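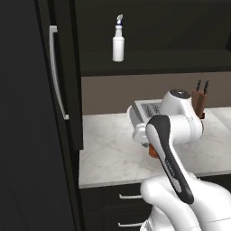
Fig. 1. Our simulated kitchen, with the arm reaching over the counter.

So my part of the Clusari project was the kitchen counter task, and I picked it mostly because I thought it would be the easy one (ha). The robot has to move its gripper in close to an appliance without bumping into anything else. We trained everything in Cimari, our lab's simulator, and never touched a real arm all semester.

The question I wanted to answer was pretty small. If you train a policy in one kitchen layout and then shuffle the stuff on the counter, how badly does it fall apart? I made 6 layouts by hand, trained on one of them for 1000 episodes, and then ran 30 test trials in each. A trial timed out after 15 seconds, and any contact with the wrong object was a fail.

My first reward was just distance to the target, and the arm learned to come in super low and fast, right through whatever was in the way. I lost most of March to that! Adding a collision penalty fixed the plowing but made the arm really timid, so it would hover near the counter until time ran out.
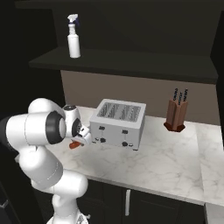
What finally helped was the Prirnholm schedule, where the penalty starts tiny and grows as training goes on. The arm gets to be reckless early and has to clean up its act later. With that in place it did well in the training layout and held up okay in the ones where I only slid things sideways. Turning the appliance was another story – it kept going for the spot where the front used to be, which makes me think it memorized positions more than shapes.

I'd like to try randomizing the layouts during training next, plus adding a wrist view. The reward code and all the layout files are in the Stamatopoulos folder on the class drive. Run the collision check first, it's slow but it catches objects that spawn inside each other.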